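Répondre par écrit : les cahiers de fatwas de Pustska

Usine, dossier « Droit et croyance »

Le fonds de Pustska conserve les consultations juridiques d'une petite communauté musulmane de rite hanafite, sur trois générations de muftis. Son édition, engagée à l'institut de Skurnuvow sous le nom de projet Filip, entre dans sa seconde phase. Les premiers résultats obligent à revoir la chronologie admise du réformisme local.

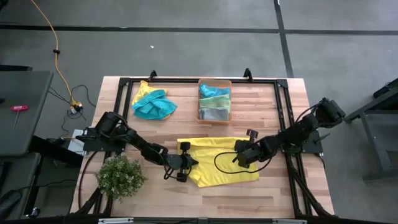
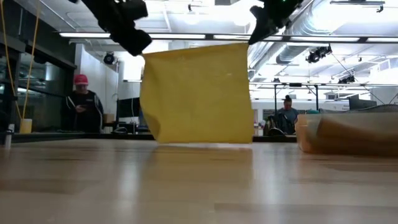
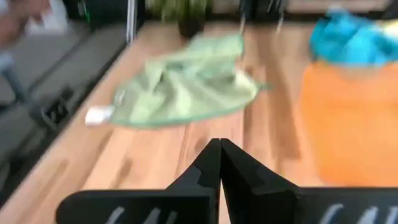 Temps de lecture : six minutes

Une fatwa est une réponse. Elle suppose une question (istiftâ'), un demandeur (mustaftî) et un juriste habilité à répondre. À la différence du jugement rendu par un cadi, elle n'a pas de force exécutoire et ne tranche pas entre deux parties présentes. Elle énonce la norme applicable à des faits tels qu'ils sont exposés dans la question. Le mufti n'enquête pas. Si les faits sont mal rapportés, la réponse reste valable pour les faits rapportés, et les formulaires de Pustska le rappellent dans une clause finale presque invariable.

Le fonds comprend 24 cahiers, soit 1 827 feuillets, rédigés en turc ottoman pour les questions et en arabe pour la plupart des réponses. S'y ajoutent des feuilles volantes, quelques brouillons et un registre des droits perçus. Les 700 consultations complètes, c'est-à-dire celles dont la question et la réponse sont toutes deux conservées, forment le corpus de base de l'édition. Les fragments seront publiés à part.

Un classement hérité

Les cahiers ont longtemps été rangés selon l'ordre des manuels de droit : pureté rituelle, prière, aumône légale, jeûne, pèlerinage, puis mariage, répudiation, vente, fondations pieuses, successions. Cet ordre est celui d'une reliure tardive. Les filigranes et les réclames montrent qu'une partie des cahiers a été démontée et recomposée par matière, alors que la tenue d'origine était chronologique. La première tâche des éditeurs a donc consisté à défaire ce classement sur le papier, sans toucher aux reliures.

L'opération a une conséquence directe sur l'interprétation. Lues par matière, les consultations donnent l'image d'une doctrine stable : sur la location des terres de waqf, par exemple, les réponses citent les mêmes autorités dans le même ordre et aboutissent à la même solution. Replacées dans leur séquence, elles font apparaître une rupture. Les réponses du premier mufti se bornent à donner l'opinion dominante de l'école, souvent en une ligne. Celles du deuxième citent leurs sources. Celles du troisième discutent des avis minoritaires et, dans certains cas, en retiennent un.

Taqlîd, tarjîh, talfîq

Le vocabulaire de cette évolution est connu. Le taqlîd désigne l'adhésion à la doctrine d'une école sans examen des preuves. Le tarjîh consiste à choisir, parmi plusieurs opinions attestées au sein de l'école, celle qui paraît la mieux fondée ou la mieux adaptée au cas. Le talfîq combine des éléments issus d'écoles différentes. L'historiographie du réformisme place volontiers ces trois procédés sur une échelle qui irait de la conservation à l'innovation, l'ijtihâd occupant le dernier degré.

Les cahiers de Pustska s'accordent mal avec cette échelle. Le troisième mufti, que la mémoire locale tient pour un moderniste, ne revendique à aucun endroit l'ijtihâd. Il emploie le terme une seule fois, dans un brouillon, pour décliner la qualité de mujtahid. Ses solutions les plus éloignées de l'usage relèvent du tarjîh ordinaire et s'appuient sur des compilations hanafites que son prédécesseur possédait déjà. Le cas de l'épouse dont le mari a disparu l'illustre bien. La doctrine hanafite classique impose une attente très longue avant la dissolution du lien. Le mufti adopte le délai malikite, plus court, en se réclamant d'autorités hanafites qui l'admettent en cas de nécessité. L'emprunt à une autre école est réel, mais il passe par un canal interne, et le texte prend soin de l'établir référence par référence.

Faut-il parler de réforme ? La question dépend de ce que l'on mesure. Si l'on retient la méthode déclarée, les cahiers restent dans le cadre du taqlîd du début à la fin. Si l'on retient les solutions, l'écart entre le premier et le dernier mufti est considérable en matière matrimoniale, faible en matière de culte et nul en matière successorale. L'introduction du premier volume propose de renoncer au terme pour l'ensemble du fonds et de qualifier séparément chaque domaine du droit. La proposition est prudente. Elle a l'inconvénient de laisser sans réponse le problème de la réception : les demandeurs, eux, ne distinguaient pas les domaines, et plusieurs questions mentionnent la réputation du mufti comme motif de la démarche.

Ce que disent les questions

Les éditions de fatwas ont souvent traité la question comme un simple préambule. Celle-ci lui accorde la même attention qu'à la réponse, avec un apparat propre. Le choix se justifie par la langue. Les questions ne sont pas rédigées par les demandeurs. Un secrétaire les met en forme, remplace les noms par les noms conventionnels (Zayd, 'Amr, Hind, Zaynab) et élimine les circonstances jugées sans effet juridique. Les brouillons conservés permettent, pour une cinquantaine de cas environ, de comparer l'exposé initial et la question mise au net.

La comparaison est instructive. Dans les affaires de vente, la réduction est minime. Dans les affaires de répudiation, le secrétaire intervient beaucoup plus : il précise l'intention du mari, choisit entre formule explicite (sarîh) et formule allusive (kinâya), et parfois supprime un témoin. Or chacun de ces éléments commande la solution. Une partie du travail juridique se fait ainsi en amont du mufti, dans un bureau dont les manuels d'adab al-muftî ne disent presque rien. Les éditeurs le signalent sans aller jusqu'à parler de doctrine du secrétariat. Le matériau autoriserait une étude autonome, que le volume ne contient pas.

Il faut mentionner aussi les questions sans objet contentieux. On consulte sur la validité d'une prière faite derrière un imam d'un autre rite, sur l'usage du télégraphe pour annoncer le début du jeûne, sur la licéité d'un costume. Pour le télégraphe, les trois réponses conservées divergent. La première assimile la dépêche à un témoignage et la rejette faute de témoin identifiable. La deuxième l'admet si l'expéditeur est une autorité connue. La dernière la traite comme une information (khabar), catégorie soumise à des conditions plus souples, et renvoie au chapitre de l'appel à la prière. Le raisonnement par changement de catégorie est un procédé ancien. Il a ici des effets plus larges que bien des déclarations de principe.

L'édition

Le texte arabe est établi avec vocalisation partielle, limitée aux passages ambigus. La translittération des questions turques suit un système simplifié qui ne restitue pas toutes les distinctions consonantiques, ce que les linguistes regretteront. La traduction française, placée en regard, conserve les termes techniques en italique et les regroupe dans un glossaire. Elle est exacte, parfois raide. Le rendu constant de makrûh par « répréhensible » masque la distinction hanafite entre tahrîmî et tanzîhî, pourtant décisive dans plusieurs réponses relatives au commerce ; le glossaire la donne, les notes ne la rappellent pas toujours.

L'index des autorités citées est la partie la plus utile de l'ouvrage. Il distingue les citations directes, les citations de seconde main et les renvois sans citation. On y constate que la bibliothèque effective des muftis était réduite et que de nombreuses références anciennes proviennent d'une même compilation tardive. Les concordances entre l'ancien classement et la séquence restituée figurent en annexe. Elles auraient gagné à indiquer le degré de certitude de chaque datation, certaines ne reposant que sur l'écriture.

Le registre des droits perçus n'est pas encore édité. Il donne pour chaque consultation le montant acquitté et, dans une colonne marginale, des exemptions dont le critère n'est pas formulé. Son rapprochement avec les cahiers devrait permettre de savoir quels demandeurs revenaient, et devant quel mufti.

Le premier volume est disponible à l'institut de Skurnuvow depuis le 4 juin. Le deuxième, consacré aux fondations pieuses et aux successions, est annoncé pour septembre, avec le fac-similé des brouillons.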